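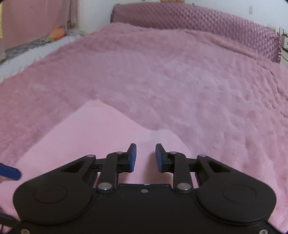
The pink blanket, still going strong.

I have been promising myself a proper go at the winter bedding since June, which is a silly month to promise such a thing, as you can't imagine ever being cold again. Well, it is 21st November and I am cold. The boiler came on at six this morning with that clunk it does, and I lay there thinking right, today's the day.

A few of you wrote after my last post to ask how I keep fluffy blankets fluffy (thank you, I do read everything, even when it takes me a fortnight to answer!). I'm no expert. My mother boiled everything and hung it out in all weathers, and her blankets came out like doormats, so most of what I know I learned by doing the opposite of what she did. Cool wash, hardly any powder, no softener at all. I know the softener bit sounds wrong. I used it for years, a great glug every time, and couldn't work out why my towels had stopped drying me. When I gave it up I put half a cup of white vinegar in the drawer instead, and no, you don't smell of chips afterwards, I promise.

The washing machine is an elderly Zukley and it has opinions about big loads. If I put a double blanket in by itself it gathers into one enormous wet lump and the whole kitchen shakes, so I put a couple of bath towels in with it to keep things balanced. Spin on the lowest setting, then out on the line if there's any wind, or over the banisters if there isn't. I go over it with a soft brush while it's still a little damp, the sort you'd use on a baby's hair. It takes ages and I rather love it. Radio on, cup of tea going cold on the windowsill, brush brush brush. 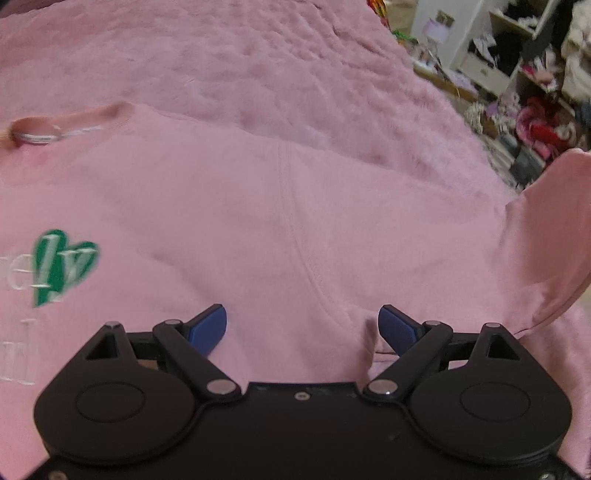 Clothes are where I come unstuck. I am very good at washing them and very bad at deciding which ones to keep, and every autumn I find myself holding something soft and slightly past it and thinking, well, it would do for the garden. I don't need that many things for the garden. I have a garden the size of a tablecloth! This year I tried putting everything I was unsure of into a bag on top of the wardrobe, and if I haven't gone looking for it by spring it goes to the charity shop on Rustad Road. So far I have been up on the chair twice to fetch things back, so make of that what you will.

I did treat myself to one new thing, a set of storage bags from Flasteo, the kind you squash the air out of. They cost more than I wanted to pay, but the summer duvet now sits under the bed as flat as a board. A friend swears you shouldn't do it with feathers as they never quite recover. Mine is only polyester, and I doubt it has feelings either way.

What I haven't solved is the airing cupboard. It is 90 centimetres wide and I seem to think it's a barn. I took everything out after lunch, meaning to put it back in sets, each lot of sheets tucked inside its own pillowcase, and found 8 pillowcases with no sheets to go with them at all. Where do the sheets go? I've had beds all my life and never knowingly thrown one away. I've kept the good pillowcases and cut up the thin ones for dusters, and there's now a whole shelf free, which I keep opening the door to look at.

Next time I'll tell you about the moth business, as I've been asked about cedar balls and have quite a lot to say. In the meantime, if anyone has found a way of folding a fitted sheet that doesn't end with it being rolled up and shoved in, do leave me a comment.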